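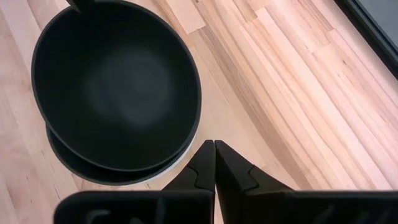
What time do I need to drop off my dish for the Silville potluck?
Between 5 and 5:30 at the side door on Pacheco Street. Food goes out at 6 sharp so if you come later just bring it straight to the long table yourself.

Do I have to sign up?
Please do. Sheet is at the front desk or call Marcelino Medeiros. Last November we had 8 pasta salads and one dessert.

What does it cost?
Free if you bring a dish. $5 if you don't. Kids under 8 free either way.

How much food should I make?
Enough for ten people to have a small scoop. Don't cook for the whole room, there's 35 households on the list.

Can I heat things up there?
One oven, one microwave, both slow. Come hot if you can. Slow cookers OK, bring your own extension cord, outlets are on the Jornwood Hall stage side only.

Allergies?
Put a card by your dish. Nuts, dairy, eggs, shellfish, wheat. Cards and pens on the table. If you're not sure whats in it, write "not sure".

Is store bought OK?
Sure. Leave the label on.

Do you have plates and forks?
Plates, forks, cups, napkins, yes. Serving spoons no!! Bring one, with your name on it. Masking tape works fine.

I left my bowl behind last time. Where is it?
Lost dishes sit on the shelf in the coat room for a month, then they go to the rummage sale. Ask Rogelio Sarmiento, he has the key.

Parking?
Lot behind the hall. When it's full use the street, but not in front of Ekov Dry Cleaning, they're open late and they do tow.

Can I bring a guest?
Yes, add them to your line on the sheet.

Alcohol?
No, hall rules. Coffee, tea and lemonade provided.

What if it snows?
We'll decide by noon and put a note on the door and the phone mesage. Rain, we go ahead.

Who cleans up?
Whoever is still there at 8. Tables wiped, chairs stacked, trash out back. Take your leftovers home please, the fridge gets emptied next morning.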